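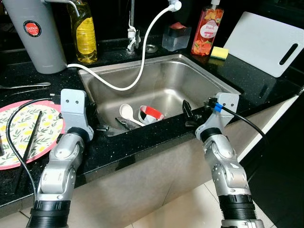 Can a two-armed kitchen robot be rented by the month for washing up at home?

In three cities so far, through a company called Werkadport, which leases a pair of counter-mounted arms under the name Flimelier. The monthly charge is $383, with installation billed separately at $2000 and refunded in part if the customer keeps the arms for two years.

I spent most of January looking at the service for this magazine, first at the company's workshop in Haslam and later in private kitchens. The offer is narrow. Flimelier moves dishes, utensils and cups between counter, sink and rack, and rinses and wipes them. It doesn't cook, and it doesn't put anything away in a cupboard with a door.

Gediminas Vītola runs the installation crew. He measures the counter, the depth of the basin and the height of the faucet, then asks the household to leave things where they normally stand. Bottles, sponges and cutting boards stay put. "If people clean up before we come, we set the arms for a kitchen that doesn't exist," he told me.

Setup takes a working day. The arms are fixed at the front of the sink, so whoever wants to use it by hand has to stand to one side or park them first. Parking takes 131 seconds, and I found that long when all I wanted was a glass of water. Werkadport says a faster routine is being tested and gives no date for it.

What it handles well

Plates with a plain rim are the easy part. The grippers take them at the edge and turn them over under the water without fuss. Cups are slower, especially when they have tipped over, but in my sessions they were picked up on the first or second try. Plastic ladles and serving spoons were fine.

Thin things are harder. A single chopstick lying on a plate can hold up the whole job while the arms try one angle after another. Forks flat against the wall of the basin give the same trouble. The customer can skip an item from the phone app, and after three failed tries the system skips it without asking.

Light matters less than I expected. Each gripper has its own small camera, and the company lets customers schedule a run late in the evening with the ceiling lights off. Results were a little worse in the dark – more pauses, more second tries – and the manual suggests leaving a lamp on. Hoses and loose cords around the faucet are the bigger worry. The installer is supposed to go over them with the customer and tie back what can be tied back. In one of the homes I visited that talk had lasted five minutes, and the customer remembered little of it. 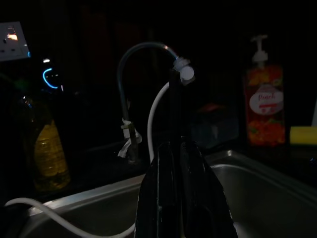

What the contract says

The lease runs for 12 months and renews by the month after that. Repairs are included, and so are replacement fingertips. Broken dishes are covered up to a yearly limit, but glassware with a stem is left out, and so is anything the customer has marked as "skip" and later put back on the list.

Kelly Fontes, who handles customer contracts from the Staden office, said most complaints concern noise. The joints hum when both arms move together, and in a small apartment the sound carries into the next room. There is a quiet mode, which uses one arm at a time and nearly doubles the length of a run.

Camera footage is kept on a unit under the counter and erased after a week unless the customer agrees to send it in. Agreeing takes a small amount off the monthly bill. The box for it is on page four of the contract and comes unticked.

Who should consider it

At this price the service makes sense mainly for people who can't stand at a sink for long, or who have trouble gripping. Anyone with room for a dishwasher will get more done for less money. Werkadport is taking orders in Staden and Haslam now, with a wait of six weeks for a measuring visit.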